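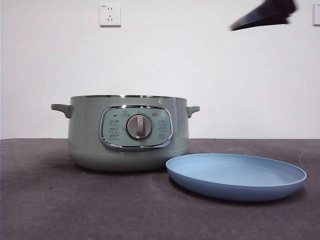

Velby Data Notes, No. 7, page 1

Velby Tabletop: Pot and Plate (fault release)
README, last touched Friday, June 30, 2023

Hi! If you've downloaded Velby Tabletop before, read the part called What went wrong before you train on anything. If you're new, read it anyway, and please don't just grab the biggest folder. The biggest folder has the bad episodes in it.

I'm the person who did most of the recording and all of the relabeling. Yiğit Türkmen wrote the logger and the replay tool, and Eilidh Drummond did the safety review after the February sessions. Mistakes in the text are mine, so send them to me.

What's in the download

There are 144 episodes of one arm working over a table with a light blue plate and a grey-green electric cooking pot with the lid off. The tasks are small ones: pick up the plate, slide the plate, set the plate down beside the pot, reach for the left or right pot handle, turn the knob on the front. Nothing gets cooked. We never had the pot powered for any of this.

Of those 144, 119 are in the clean folder. The rest are in the fault folder. I went back and forth on whether to publish those at all, but two groups had asked me for real failure data and it seemed silly to sit on it.

Folders:

clean - episodes that passed the timing check
fault - episodes with at least one stale-state stall
all - both of the above mixed together, kept only so the old download scripts don't break
tools - the replay tool and the timing check
review - Eilidh's notes, lightly trimmed

Each episode has fixed camera video, joint positions, gripper opening, the commanded pose, the reported pose and a text instruction. Episodes are capped at 1,000 steps. A few hit the cap because I was dithering over the knob, and those are tagged capped in the index. They're fine to use, just boring.

What went wrong

Short version: the arm came down on the plate when it should have stopped above it, and it did that because the controller was planning from an old position and had no idea the position was old.

Long version. The Zorneck controller publishes the arm's state, our bridge process picks it up, and the planner reads whatever the bridge has most recently stored. When the network between the two got busy, the bridge would quit receiving state for a bit. It didn't throw an error. It kept handing over the last good pose with a fresh timestamp on it, so to the planner everything looked perfectly current (this is the bug, and it's ours, and it had been sitting in there since the first version of the bridge). Then the real state would come back, the planner would see a gap between where it thought the arm was and where the arm was, and it would send a big correction to close it.

Most of the time you'd see a little twitch and that was it. I saw twitches in the first sessions and put them down to my own teleoperation, which is not great. I even wrote "shaky hands, sorry" in the notes for one episode. I've left that note in.

The worst stall we logged was 175 milliseconds. On paper that's not much. If the gripper is way up above the table it's nothing at all. If it's on its way down to the rim of a plate, it's plenty. On the episode tagged plate_strike the arm was descending, the stall hit, and the correction pushed the fingertips straight down into the plate. I hit the stop button. The plate skidded sideways into the base of the pot, one fingertip pad tore, and the arm tripped its own protective stop at very nearly the same moment I got to the button, so I can't claim the save.

We'd had the watchdog on, too. It was set to 1,000 milliseconds, the number it shipped with in our bridge config, and none of us had gone back to ask whether a whole second made any sense for an arm working this close to a hard surface. It doesn't. And since the bridge was restamping old messages, the watchdog wouldn't have caught it even with a tighter setting. Two separate problems, one covering for the other.

No one was hurt. I was at the operator desk, outside the reach of the arm. But the week before, I'd been leaning in between episodes to nudge the plate back into place with the arm enabled and holding still, and if a stall had cleared while I was doing that I'd be writing a different kind of file. Eilidh was very calm about this when I told her and then wrote half a page on it. It's in the review folder under hands in the workspace. Worth reading even if you never open the data.

How we found it

Yiğit did, mostly. I was convinced it was the gripper. We'd just switched to the Divura one, it was the newest thing on the bench, and it got blamed for everything that month. I swapped the cable, then I swapped the mount, then I recorded a bunch of episodes with the gripper taped open, and the twitch was still there.

Then Yiğit plotted the reported pose against message count and there were these flat spots in it - stretches where the arm was plainly moving in the video and every single reported joint value stayed the same down to the last digit. Real joints never do that, there's always a bit of noise in the last places. Once you know to look for it you can find every stall in the set in a couple of minutes. That's all the timing check in tools does. It looks for runs of identical joint values while the commanded pose is changing.

One catch: it can't see a stall that happens while the arm is meant to be holding still. So an episode in clean may still have a stall during a pause. I don't think it matters for training, but if you're studying the network behavior itself, don't treat clean as a set of negatives.

What we changed

The bridge now passes along the controller's own timestamp and never writes a new one.

If state is missing for longer than three control cycles, the planner holds and the operator has to clear it by hand. This is annoying and it stays.

Corrections are capped, so a big gap between planned and reported pose stops the arm and doesn't get closed in one jump.

The bridge machine has its own network link. Before, it shared one with the video upload, which explains why the stalls bunched up toward the end of long sessions.

Arm disabled before anyone reaches over the table. Every time, even for a plate that's an inch off its mark.

After the fixes I re-recorded a handful of the plate tasks to see if the twitch came back, and it didn't. Those takes aren't in this release as they use a newer log format. They'll go in the next one.

How to use the fault folder

Every fault episode has a file listing the start step and end step of each stall, plus a severity from me: twitch, jump or contact. Twitch means you have to look for it. Jump means you'd notice it from across the room. Contact means the gripper hit something it wasn't supposed to hit. The severities are one person's opinion after too many hours of replay, so don't publish anything that leans hard on twitch versus jump.

During a stall the reported pose is wrong. I haven't patched it or interpolated over it. If you want a guess at the true pose, the video is your best bet, though the gripper gets pretty blurry when it's moving fast and it's partly out of view on a lot of high approaches.

Please don't train a policy on the all folder. I know of at least one that was (mine), and it learned a lovely confident dip right before every grasp.

Known gaps

One table, one wall, one pot, one plate. Don't expect it to carry over to your kitchen.

The fixed camera sees the pot from nearly level with the rim, so you can't see down inside it. If your task needs the inside of the pot, this isn't the set for you.

The printing on the pot's control panel is too blurry to read in the video. Knob instructions are worded as turn left or turn right and never refer to a label.

No force data. The Divura gripper reports opening only, and I'd have loved a force reading for plate_strike in particular.

Episode instructions were typed by me in a hurry. There are typos, and "plate" is "dish" in the early ones.

License and thanks

Free for research and teaching. If you want to use it in a product, write first. Demirtaş lent us the bench space and put up with the arm alarm going off through most of February, and they also replaced the fingertip pads without asking for a form.

If you run the timing check on your own logs and find flat spots, I'd really like to hear about it, whatever controller you're on. Send the plot, the stall length and what the arm was doing at the time. Logs in any format are okay, I'll sort it out on my end.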